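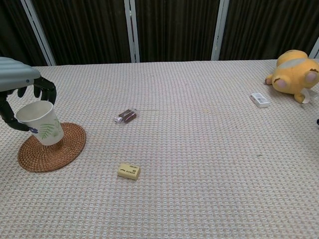
Right, the tea table is finally how I want it. The waffle-weave cloth came out of the drawer for the first time since February and I'd forgotten how much I like it!

Paper cups again, the ones with the green ferny leaves. I've got 65 of them left so you'll all be drinking out of ferns till Christmas, sorry Aino

Woven coaster is staying too — rings on that cloth would finish me off

Anyone else put a chocolatey snack out for guests and then eat it before they've got their coat off? Kettle's on x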